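Textile Conservation Workshop, Notebook 4
Entry of Jun 24, 2025
Entered by Domnica Nedelcu. Read and initialed by Ionuț Ursu.

Subject: Patau coverlet, second wash trial and revised drying procedure

The Patau coverlet (register no. 511) was taken out of flat storage this morning for the second wash trial. The first trial, carried out in April, was stopped early when the red border thread began to bleed into the blotter. It was agreed then that no further wet work would be done until the red had been tested separately at all four corners. Those tests are now complete and are recorded in the entry by Zamfira Sima on the preceding pages.

Result of the corner tests: the red holds in cold deionized water with no additive. It does not hold once the detergent is introduced, even at the weakest dilution. The blue and the brown hold in both. The undyed ground cloth is sound except along the old center fold, where the warp is brittle and several threads have parted.

Decision taken with Lucian Toma: the ground will be washed locally on the suction table, in sections, with the border kept out of the bath at all times. Full immersion is ruled out for this object. Mr. Toma asks that this be entered plainly so that the question is not reopened when the loan paperwork comes round.

Procedure followed today. The coverlet was laid face down on polyester net over the table. The border was masked with folded blotter and strips of film. Section one, at the foot end, received cold water only, applied by brush and drawn through at low suction for 10 minutes. The blotter beneath came away a strong yellow. The pass was repeated with fresh blotter, which was noticeably paler, and a third pass was judged unnecessary. No red was found on any of the blotters.
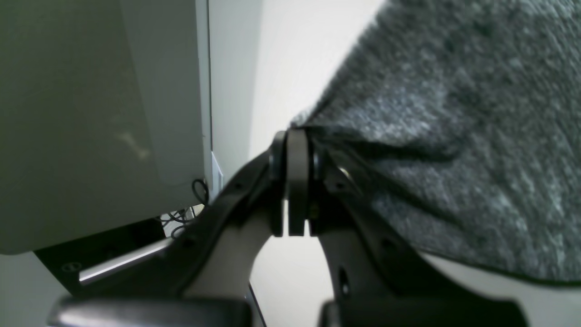
Gripper, fingers together, at close range.

Section two includes the lower part of the center fold. Brushing was not attempted over the parted threads. Water was introduced by fine spray from one side and allowed to travel under suction. Progress was slow and the result is uneven, with a faint tide line left of the fold. I would prefer to leave the line as it is until the cloth has been dry for a full day. Earlier attempts to chase such lines while damp (see the Ibarra sampler, Notebook 3) made them wider.

Drying. The former practice of drying under glass with weights is suspended for objects with a raised quilting pattern. The weights flattened the stuffing on the Ibarra piece and it has not recovered. Section one was therefore air dried on the net, with cool air passed across the surface and never directly at it. Pins were used only at the outer edge of the ground cloth, at the existing stitch holes.

Supplies. The Storeo blotter is thinner than the last delivery and tears when lifted wet. It should be used doubled, or kept for dry interleaving. Eleven sheets of the older stock remain in the lower drawer and are reserved for the coverlet. Please do not take them for other work. The Wirkari net is satisfactory. A request for more has been passed to Ornella Monti, together with the overdue request for a replacement seal on the suction table. The present seal leaks at the back left corner and has been taped.

Matters outstanding:
Tide line in section two to be examined in raking light once dry.
Support fabric for the center fold to be dyed to match. The sample card currently pinned to the object file is too green and should be disregarded.
The provenance note gives the coverlet as a wedding piece. The initials in the corner do not agree with the names in the donor's letter. Ms. Sima will write to the donor's family.
Handling tray to be relined before the object is moved again.

Correction to my entry of the first trial: the water used was tap water, filtered, and was recorded in error as deionized. This may account for part of the bleeding seen at that time. The earlier page has been marked but not altered.

Ursu adds: agree on leaving the line. Check the humidity in the drying room before section three, the reading was high when I locked up.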